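Bench notes > Shared cell > Working rules

Second go at the house rules for arm work near the racking, and I think we're nearly there! Slamet Chin read the first draft and crossed out every "should", so now a thing is either a rule or it isn't written down. Much easier to follow.

The one I like best: approach speed gets set on the pendant and read back aloud by the second person before the arm goes anywhere near a shelf. We borrowed it from the Fellik sheet of 2013, which is still the clearest page in the folder. 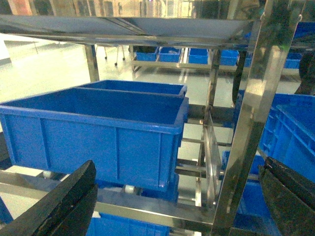

Calau, 21st July

Polished steel and glossy blue bins are a proper test for a wrist camera — you get the blue twice, once on the bin and once in the upright. So rule 6 now says no depth reading off a bare metal face is to be trusted on its own. Take a second view from another angle, then move.

Also new: fingers open and clear of the crossbar before any sideways travel. Marina Theodorakopoulos wants the same wording for the Lolletti cell, great idea, one text for both.

Still to settle: whether a bin counts as empty on camera alone. I say no, Slamet says yes if the floor of it is in view. Rule 9 left blank until we've tried both.

Contact: Hallgrímsson workshop, extension 51 | Back to top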